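Workshop Tips: Getting Useful Results From a Bench Robot
Posted October 15, 2021

We've been running the small-parts trials at the Nunholm shed since July, and a good many of you have written in asking how we get a gripper to pick up little gears without flinging them under the bench. Pull up a stool, because I do tend to go on!

The method is a simple one. We guide the arm by hand through a pick, record it, and let the Stusari software learn from the recordings. Then we shift the parts and see how it copes on its own. Our best batch so far came out at 78 per cent of gears picked cleanly, and I was chuffed with that (the first batch was dreadful, and I'll spare you the figure).

1. Choose a dull bench top. A matte grey surface is lovely to work on. Ours has its share of scuffs and stains, and I've stopped fussing over them.

2. Keep the recordings short. If you fumble a pick, bin it and start again. Five tidy ones did more for us than a whole arvo of wobbly ones.

3. Bring the fingers down wide open, then close slowly. A small gear can sit very near a fingertip, or partly behind it from the wrist camera's point of view, so have a look at the picture before you close up.

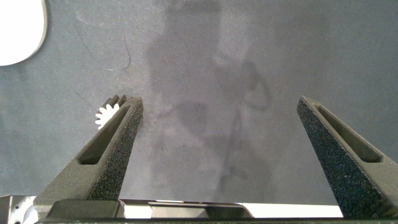

4. Move the parts between runs. Turn the gear a little, swap sides, put it nearer the other pieces. We change the layout every six runs and jot it in the Dillholm notebook, the one with the coffee ring.

5. Test with a layout you never recorded. It's tempting to skip this when everything is humming along, but it's the only score we write on the whiteboard.

Next up are the Murakami trays, once I've cleared some room on the shelf for them.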